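Sun 14 April

Storing apples past the new year, part two. The first batch went into the Bonwood crates in November, 24 fruit to a layer, each layer separated by newspaper. Princess Pascual lent me a Hononus logger, which wrote a temperature and humidity reading every 10 minutes until the battery gave out.

The cellar held steady except near the door. Fruit in that crate softened first, and the skins went greasy well before the flesh did. Greasy skin is natural wax and washes off with plain water. 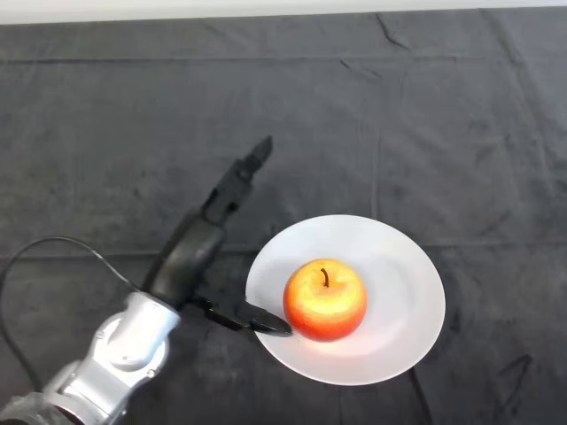

Humidity was the harder number to control. A shallow tray of water on the floor did more than damp sacking, and the sacking grew mold. I threw out 9 apples from the sacking crate and have stopped using it.

Aishwarya Reddy stores hers in perforated bags in a spare refrigerator. Her fruit shriveled less than mine, but the refrigerator has to be kept clear of onions and the bags need checking every week. I still prefer crates for anything over a bushel - the bags take too long to sort through. 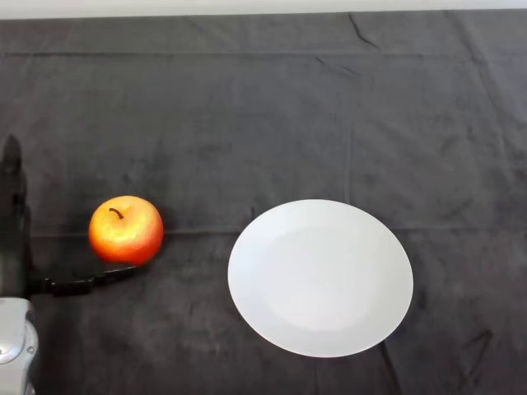

Should apples be washed before they go into storage?
Leave them unwashed, brush off any loose dirt, and wash each one when you are ready to eat it. Water left in the stem cavity encourages rot.

Next winter I will move the door crate to the north wall and log both ends of the cellar.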